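Kernell Assembly backs new water deal with Drilero, 22 votes to nine

Kernell will keep buying its water from Drilero after all. The Assembly passed the bill late last night, 22 votes to nine, two members absent, with most of the public gallery gone home by then. Last ferry goes at half ten.

The old agreement was signed in the weeks after the two territories split and has been rolled over by both governments ever since, usually with a fair bit of shouting. It runs out at the end of November. Without a vote the taps would not have gone dry on the first morning, but the price would have been whatever Drilero chose to charge, and Drilero had made it fairly plain what that might look like.

Under the new terms Kernell pays 80 cents a cubic metre, fixed for six years, then a review. The current rate is 54. Government members called it a fair price for a fair length of time. The opposition called it a surrender, several times, and one member was asked to sit down.

Catinca Avram, the works minister, led the talks and opened the debate. She spoke for most of an hour. Kernell had been told at separation that it would not last a dry summer by itself, she said, and it had lasted a good many, but it had done so on a pipe that somebody else owned the far end of. "I would rather sign this with a neighbour than pretend we haven't got one."

That got some applause and some of the other thing.

What is in the bill

Price fixed at 80 cents, as above. Household bills go up from January, businesses from April. The extra is to be collected with the normal quarterly bill and there will be no separate charge, whatever the leaflet that went round the market says.

Drilero must give twelve months' notice before cutting the volume. At present it is three. This was the clause that held things up over the summer and the one Avram says she would not come home without.

Kernell gets two seats on the board that runs the Clakero reservoir. No voting rights on land matters, full voting rights on water. It had none of either until now, though an observer was let in some years and not others.

Kernell also drops its claim for the old pumping station on the north shore. This went by quickly in the debate and is probably what people will be cross about by next week. The claim has been sitting with lawyers on both sides since before half the Assembly was old enough to vote. Nothing was ever paid on it. Still, there are families on the north shore who worked there and were moved off in a hurry when the border went in, and two of them had written to the Speaker asking for it to be kept.

Objections

The works department took in 237 written submissions during the consultation, against 41 last time round. Most were on price. A good number were on the pumping station, and a handful asked why the island does not build more tanks of its own, which is a question that comes back every time there is a wet winter.

The answer given last night was land. The government's own paper says enough storage to do without the pipe would take up most of the low ground behind the town, including the playing fields and the allotments. Opposition members say the paper is out of date and was written to get the answer it got. They want a new one. An amendment asking for it fell by four votes, with three government members crossing over to back it, so that is not the end of it either.

There was a second amendment, to put the whole thing to a public vote. That fell by more. Avram argued there was no time before November and that Drilero would not wait. Asked from the floor whether anyone had asked Drilero to wait, she said yes, and that she had the reply with her, and read it out. It was short.

On the Drilero side

No vote is needed there. The deal is signed off by the regional council, which meets tomorow afternoon and is expected to nod it through. The mood in the Drilero papers is mostly bored, apart from one column saying Kernell should have been charged double and ought to be grateful.

Clakero is another matter. The village lost its lower fields when the reservoir was raised and has never had much from either government to show for it. The new board is supposed to put 300 thousand a year into a fund for the valley, paid half and half. Residents were told about it by post. They would have liked a meeting, and have now been promised one, date to be fixed.

The Roman pipe

The pipe itself also needs doing. The main under the strait, called the Roman line by everyone although it is nothing of the kind and was named after the engineer who laid it, is past the age it was built for. It has been patched at the Kernell end twice in the past two years. Both times the pressure dropped in the upper part of town and people were filling buckets at the school.

The bill sets aside money for a survey only. Replacing the line would be a seperate vote and a much larger sum, and neither government has said who pays what share. Avram said she hoped to have the survey in hand by spring. Pressed on a figure for the full job, she declined to give one, and then declined again.

The harbour office has asked for warning before any boats go out on survey work, as the channel is narrow and the ferry has right of way. 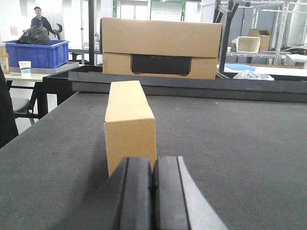

What happens next

The bill goes to the Speaker for signing, then across to Drilero. If the council does its part tomorrow the new terms start the day after the old ones stop.

Copies of the full text are at the Assembly office and the library desk. Ask for the long version – the two-page summary leaves out the pumping station altogether.

Help with bills: households already on the reduced rate stay on it and do not need to apply again. Anyone else who thinks they may qualify can put a form in from the start of next month. Forms at the works department, ground floor, mornings only.

The opposition says it will bring the storage paper back after the winter break. The three government members who crossed over have been asked in for a chat with their whip. None of them wanted to comment as they left.

The Assembly sits again at two this afternoon. Fishing licences, then school transport.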